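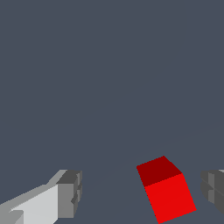 How long should bread dough rest before shaping? In our kitchen trials, 60 minutes gave the best loaves, with an open crumb and a crust that stayed crisp into the evening.

Figure 1. A red cube on a plain blue-gray surface.

4.2 Resting time and crumb

We were delighted by how clearly the rested doughs stood out! Ruppert baked the Vonmont flour in seven batches, all at 70 percent water, and the short rests gave tight, chewy slices. Longer rests brought a sweeter smell – and a dough that was much easier to handle. Bellis repeated the work in March with rye added and saw the same pattern.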